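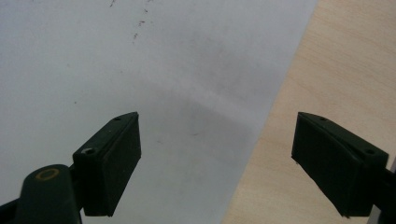 Dallach Large Sheet Paper, White

Pack of 20 sheets, packed flat

It's paper. It's big, it's white, and it covers most of a desk, including the part where you used to put your coffee.

Use it for posters, floor plans, pattern pieces or a map of the backyard you'll get around to digging up in December. Takes pencil, marker and crayon. Takes watercolor too, if you don't mind a few hills.

The white leans a little cool. If you want cream, see our Florneck sheets, which cost more and know it.

Good to know
Wipe the desk first. White paper shows every crumb and pencil speck, and a soft eraser gets most of them off.
Store flat. Under the bed works fine.
Cut with a long ruler and a fresh blade.

Also sold in packs of 5, or by the carton of 1000 for schools and optimists.

Ships from Wudton in 2 working days. No Saturday delivery.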